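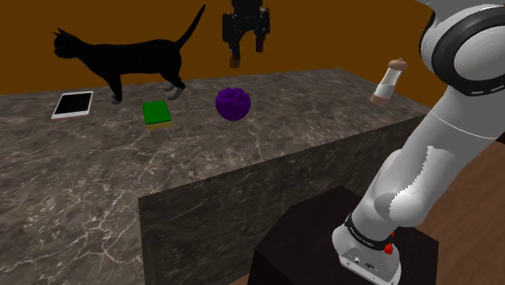 Page last changed: September

About Junalbridge Music School

We teach people to play together. That has been the plan since the first night, when Tarcísio Fagundes put a card in the window of the Beaudoin hardware store saying he was looking for "anyone with a guitar and a free evening" and 7 people showed up, one of them with an accordion. They played until the landlord came down. Most of that group still plays, and two of them now teach for us!

Today we have 187 students, kids and grownups, in lessons on guitar, bass, drums, keys, voice and (yes, still) accordion. The youngest are in first grade. Our oldest drummer took up the sticks after she retired and is louder than any of the teenagers.

Everyone who takes lessons here also gets a place in a band. You don't have to be good yet. If you know three chords we'll find you a song with three chords, and there are a lot of great ones. Bands rehearse once a week with a coach in the room, pick their own set list, argue about their own name, and play a real show at the end of each term.

Those shows happen at the Zimham, the old movie house on the corner, which holds 200 if we put out the folding chairs. Our last spring show ran almost four hours and nobody wanted to go home - the final band did their closing number twice. Doors are at 6:30 p.m. and families get in free.

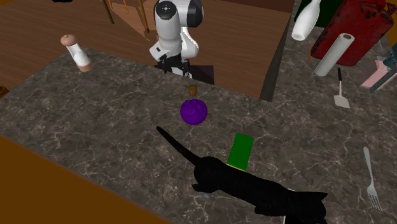
Who teaches here

Tarcísio runs the guitar program and still leads the beginner jam himself. He grew up playing weddings with his uncles and can follow a singer into any key you like, including the ones in between.

Osvaldo Pimentel heads up drums and percussion. He spent years on the road with the dance band Honeteo before settling down here, and he brought most of his gear along, so students get to try congas, pandeiro, surdo and a very battered snare that he won't let us replace. His samba workshop fills up fast every term, so sign up early if you want in.

Lessons and instruments

Private lessons are 30 or 45 minutes. We keep 70 instruments to lend, and you can take one home for the whole term while you work out if it's the right one for you. Swapping is fine. Plenty of our bass players started on something else.

Come by during any afternoon rehearsal, say hi at the front desk and sit in for a song or two. We'd love to meet you - and if you already play the trombone, please hurry, the horn section is waiting.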